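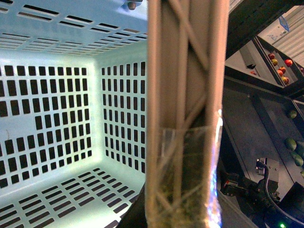 *Ticket 246 — pale blue basket, slotted walls and floor*

Hi Tsz-kin Lau, me again about the Bosdale baskets! We use them for sorting the fruit, and I love the slots (so easy to rinse), but they hang on to every little bit of fluff. One had a thin dark thread or hair on the inside wall, and I really don't want that next to the produce.

What I've tried so far:

- quick rinse under the tap — no good, the fluff just moves down a row
- soft brush and dish soap, 13 minutes in the sink — much better
- old toothbrush in the corners — slow, but it works

The other thing is bruising. If I drop anything in from rim height it lands on those floor slots and comes out with little lines on it, and the soft mangoes are the worst.

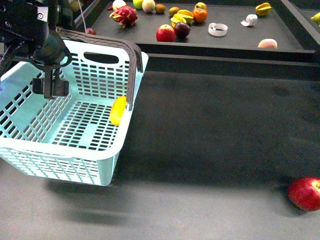
So now I put one piece in at a time and lean it against the side under the handle, and whatever is left stays on the back table until there's room. Slower, yes, but I did 40 pieces that way with only two marked!

Could you check whether Vincze still sells the thin liners? The Devon shop had them in December and I should have bought more. Leaving this open until I hear from you.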